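Choosing a Website Template for Affiliate Publishing
Speaker notes – Yhon Chambi, Prellton
Thursday, July 20, 2023

Opening
Welcome the audience on behalf of Prellton. State that the session covers template selection for product review sites and runs for 20 minutes. Questions are taken at the end.

Slide 1. What the template must do
A review site earns its income when a reader follows a link and buys. The template should place the product name, the rating and the link within the first screen on a phone. Ask how many in the room have checked their own site on a phone this month.

Slide 2. The three candidates
We tested Woseck, Gelteo and Ki on the same home goods site, with 100 review pages loaded into each. Woseck has the best comparison tables. Gelteo is easier for new editors. Ki has the fewest settings, and its disclosure notice cannot be moved – mention this before anyone asks.

Slide 3. Disclosure
Every page with paid links must say so in plain words, near the first link. Read the sample notice aloud. Do not offer legal advice.

Slide 4. Product page layout
Show the storage category with a woven basket as the lead picture. Point out that the price box sits beside the text on a desktop and under it on a phone. 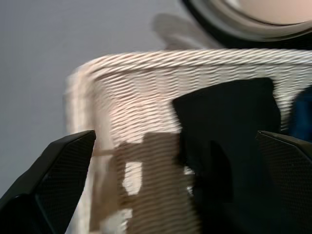 Slide 5. Moving an existing site
Keep the old page addresses. Our own move involved 2727 links, all checked before launch. Pause here for the handout.

Closing
Refer the audience to the checklist on the back page of the handout and open the floor to questions.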